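Wonholm Community Help > Equipment and Purchasing > Robotics

Budgeting for a first robot arm when most of the early work is in simulation

Posted by tablemaker_jo
Viewed 961 times

Hello all, and thank you in advance for your patience, because I tend to go on a bit! I help run a small shared workshop, and we have been given a modest pot of money to start a home-assistance project. The idea is an arm that can clear a bedside table for people who have trouble reaching: pick up a glass, move a phone out of the way, that sort of thing. We have a few keen members, one of whom has already been building little bedroom and living room layouts in a simulator on his own desktop.

My trouble is the order of spending. We have been quoted for a tabletop arm from Prosser, and the sales person was very nice, but the quote leaves out the mounting plate, the spare fingers and any kind of camera. I was also told we should buy a serious graphics computer first and leave the arm until next year. I can make a decent case for either one, but I can't make a case for both by January, when our numbers are due.

Has anyone here gone through this with a small group? What did you buy first, and what did you wish you had put in the budget and didn't? I would also love to know how much time to set aside, as I have promised people a sensible plan and so far all I have is a page of scribbles and a cold cup of coffee.

Posted by gearhead_lou

Buy the arm. People lose interest looking at a screen. We got a used one, had it bolted down the same evening and learned more in a week than in months of reading. Get the spare fingers too, they wear out.

Posted by Mpho Fourie

Welcome, Jo, and please don't worry about going on, you are in good company with me!

I see where Lou is coming from, and if your members are mostly hands-on people then having the arm in the room is worth a lot. But your project is about glasses and phones on furniture, and you already have somebody building layouts, so I would lean the other way and put the first money into the computer. Not a monster, mind you. When I did the planning for the Nostance group we priced one very fancy machine and one middling one, went with the middling one, and the layouts ran just fine on it. The fancy one would have eaten our whole camera budget.

What I would do before signing anything is write out every line the quote leaves out, even the dull ones. Our list had the mounting plate, a power strip with a proper switch, a sturdy table that doesn't wobble, spare fingers, two cameras and their brackets, long cables, shipping, and a set of cheap household objects to practice with. The objects alone came to $170, which surprised everybody, mainly because we kept buying more glasses. The brackets and cables I had left off completely in my first draft. I then put in a reserve of $1000 for things I hadn't thought of, and I was very glad of it by spring.

On the Prosser quote, ask them in writing what the warranty covers if you fit your own fingers, and ask whether the price of the mounting plate changes if you order it with the arm. Also ask how long they will hold the price. Ours was held long enough that we could do the computer first and still get the arm at the figure we had been given, and I think that might get you out of your January problem altogether (one purchase in your numbers now, one as a dated quote attached to the back page).

As for time, we allowed 18 weeks from the computer arriving to the arm being switched on, and used nearly all of it. A good chunk of that went on the rooms themselves. You start out thinking you only need a table, and then someone points out that light from a window changes what the camera picks up, and that clear glass is a headache against a busy wall, and off you go for another evening. So do put your layout builder's hours down somewhere, even if he is giving them for free, so the people holding the money can see what the work involves.

One more thing, and then I will let you get back to your coffee. Wultitetti, the lending library for shop equipment, sometimes has an arm you can borrow for a month. It may not be the model you want, but a month is plenty for finding out whether your table is strong enough and where your cables need to go. Put your name down early, the list gets long after the holidays.
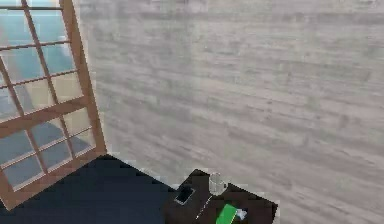

If you'd like my old spreadsheet to copy from, send me a message through the site and I'll dig it out. The tabs are in a funny order and the shipping line is on the second one, under cables.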